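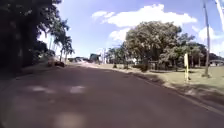 **Hilfe › Fahrbetrieb › Störungen und Sicherheit**

# Fragen zu den Notbremsungen des Jaludex-Shuttles

Stand: 8. September 2018

### Was ist passiert?

Das fahrerlose Shuttle hat auf der Parkstraße in Drusterora zweimal ohne erkennbares Hindernis eine Notbremsung ausgelöst. Beide Male fuhr es mit 16 km/h. Ein Fahrgast prellte sich beim zweiten Mal das Handgelenk. Seither ruht der Linienbetrieb auf diesem Abschnitt.

### Was war die Ursache?

Der Hersteller Aksoy nennt Baumschatten auf dem Asphalt. Die Kamera habe die Grenze zwischen Schatten und Sonnenfleck als Gegenstand gewertet. Das klingt plausible genug, wenn man sich die Straße ansieht: vorn Laubschatten mit hellen Flecken, weiter hinten volle Sonne. Bewiesen ist es damit noch lange nicht. Die Rohdaten der ersten Bremsung liegen uns bis heute nicht vor.

### Hätte der Laserscanner das nicht verhindern müssen?

Das fragen wir auch. Laut Datenblatt werden Kamera und Scanner gegeneinander geprüft. Aksoy erklärt, im Zweifel gewinne der Sensor, der ein Hindernis meldet. Wozu es dann eine Gegenprüfung braucht, wurde uns bisher nicht beantwortet.

### Spielen fehlende Fahrbahnmarkierungen eine Rolle?

Nach Angaben des Herstellers nein, das Fahrzeug orientiere sich an Karte und Bordsteinkante. Im Mai hieß es allerdings noch, Markierungen seien »wünschenswert«. Wir haben um eine schriftliche Klarstellung gebeten.

### Es gab doch ein Update. Ist das Problem behoben?

Das Update senkt die Empfindlichkeit der Kamera bei starken Kontrasten. Weniger Fehlbremsungen sind damit zu erwarten. Ob das Fahrzeug dann auch ein dunkel gekleidetes Kind im Schatten später erkennt, muss erst jemand messen – und zwar jemand, der das Shuttle nicht verkauft.

### Wer prüft das?

Das Prüfbüro Udeo fährt den Abschnitt zu verschiedenen Tageszeiten ab, mit Sicherheitsperson und ohne Fahrgäste. Getestet wird auch mit Attrappen am Fahrbahnrand. Der Bericht wird ungekürzt auf dieser Seite veröffentlicht.

### Warum werden die Bäume nicht einfach zurückgeschnitten?

Der Vorschlag kam tatsächlich. Wir lehnen ihn ab. Ein Fahrzeug, das für den Verkehr im Park angeboten wird, muss mit Schatten zurechtkommen.

### Wann fährt das Shuttle wieder?

Die Prüfung dauert bis zu drei Wochen. Einen Termin für die Wiederaufnahme gibt es nicht, auch wenn auf der Website des Herstellers »in Kürze« steht.

### Ich saß bei einer der Bremsungen im Fahrzeug. Was soll ich tun?

Bitte melden Sie sich über das Störungsformular, auch wenn Sie unverletzt geblieben sind. Hilfreich sind Uhrzeit, Sitzplatz und die Angabe, ob Sie angeschnallt waren.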